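Tips from the bench, January 13, 2021

Quick ones this time, still digging out from December.

Clear the whole table before you sort anything. Whole table. I used to push the junk to one end and work on the other end and the junk always won.

Old jar lids -- stick them under wobbly furniture feet, paint side down. Holds fine on tile. Not on carpet.

Dried-up glue bottle tip: warm water, two minutes, then a pin. If the pin bends toss the bottle.

Label the box on the short side AND the top. Short side is what you see on a shelf. Pencil washes off the plastic ones, use a grease pencil.

Screws from anything you take apart go in a cup, one cup per job. Tape the name of the job on it. I lost 22 screws from the Poronier shelf last winter and had to buy a bag of 700 to replace them. Still have most of teh bag.

Rags. Cut up the old sheets, not the towels, towels shed all over fresh paint.

If you have a Skosine drawer unit the runners want candle wax, not oil. Oil picks up sawdust and then you have paste.

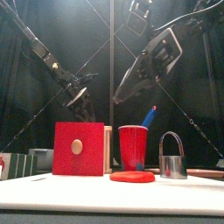 Sorting by color is the only system that stuck at our place. Big labels got ignored, little labels got ignored worse. Now each kind of job gets one color and everybody can find it from across the room. Start with red if you only do one, a red square box and a red cup on a white tabletop are hard to miss, even with everything behind them dark. Line things up toward the back and keep the front edge clear for your hands. Red is for fix-it stuff here, blue is sewing, green is whatever the kids are growing.

White top also shows up dropped pins and tiny washers. Mine is an old door, two coats of gloss. Wipe it with dish soap, no scrub pads, they dull it and then the dirt sticks.

Tape measure gone sticky -- pull it all the way out, wipe with a damp cloth, let it dry before you let it back in. Dont skip the drying.

More next time, got a drain to look at.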